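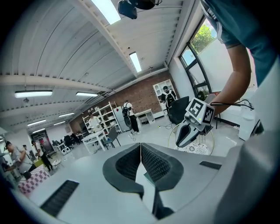

Page last changed: December, 4:40 pm, by A. Kurian

Workshop notebook, Trillincombe, big room

Lights again. I said I would stop writing about the lights and I lasted a week.

Went round with the Purano meter after lunch, blinds up, everything switched on. The bench under the bright ceiling panel reads 364 lux. The far left end, down where the small tubes are, reads 129. Same room, same afternoon. If you have wondered why your soldering is lovely at one end and looks like chewed gum at the other, I now have a number for you. (In my case it looks like chewed gum at both ends, but we are discussing the building.)

The arched window does most of the honest work until three or so and then clocks off. I like that window. I like the brick too, and the tree. None of them helps anyone read a resistor at half past four in December.

Things tried:

Swapped the starter in the long tube on the left. It stopped buzzing for 8 minutes, which I timed, and then went back to it in a slightly lower key. Old starter is in the Jansen tin if anyone collects them.

Wiped down the shorter tube next to it. The cloth came away the color of a mouse. Meter says no change at all. I feel better about it anyway.

Turned off the strip light back along the beam to see if anyone would complain. It took half an hour, and the complaint was about the heating.

Task lamps: we own three. One has no bulb, one has no base, and the third is perfect and has been at somebody's house since spring. You know who you are and so does the sign-out sheet.

Ceiling. The white corrugated stuff bounces light well enough where it is clean. Over the far end I suspect it isn't, but getting up there means the tall ladder, and the tall ladder means the form. Parking it until January.

Acoustics, while I'm complaining upward. Rain on that roof yesterday was loud enough that I gave up on a phone call with the Trindik people and wrote them an email instead. They have quoted for replacement tubes, box of 30, delivery included. We do not need 30 tubes. They do not sell fewer than 30 tubes. I have asked whether the place downstairs wants to split a box.

Still to do:
- repeat the readings after dark with the window out of the equation
- find out which switch by the door does nothing, and label it
- move the fine work to the bright end and the sanding to the dim end, where it can't get any worse
- new battery for the meter, it was showing one bar when I packed up

Readings are on the clipboard by the sink. I wrote the last two on the back of a receipt and taped it in, so please don't tidy it away.

AK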